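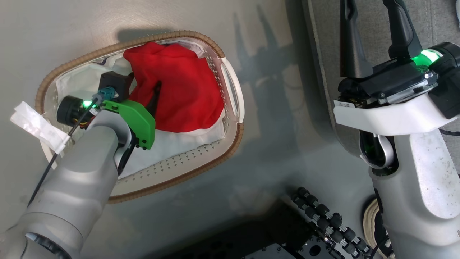 Laundry notes: sorting and baskets

The shared laundry room at Dustwood now handles more than 2,000 loads a year, and most of the complaints that reach this newsletter concern color transfer. The usual source is one red item left in with whites. Reds and other strong dyes should travel in their own basket until they have been through several washes and no longer mark a damp white cloth.

To test a garment, wet an inside seam, press a piece of white cotton on it for 5 minutes and look at the cotton. Any tint means the garment is washed alone, in cold water. Repeat the test after 3 washes. Khalil Ghanem has posted a short list of problem fabrics by the sink and will add to it if you leave him a note.

Baskets. Plastic baskets with perforated sides remain the standard. The holes let air through, and damp towels left in a solid tub overnight will smell by morning. Airflow drops once the basket is packed, so fill to two-thirds and stop. A cloth liner keeps small items from catching in the holes, but it also holds moisture and loose dye. Take the liner out with the load and wash it on the same cycle as whatever was lying on it. If a liner has picked up color, do not put whites on it again until it has been washed separately and tested as above.

Rims. Woven or ribbed trim collects lint. Brush it dry first, then wipe with a damp cloth and a little dish soap. Bleach is not recommended on tan or other colored trim. Plastic handles should be checked for cracks at the corners of the cutout, where the load is carried. A cracked basket goes in the recycling cage behind Nimri.

Dryer temperatures. Dryer 7 was running hot through December and has had its thermostat replaced. Blažena Zeman measured it afterward and found it in line with the other machines. The medium setting can be used for cotton again. Synthetics stay on low.

Liners left on the folding table are moved to the shelf over the sink at 9 p.m.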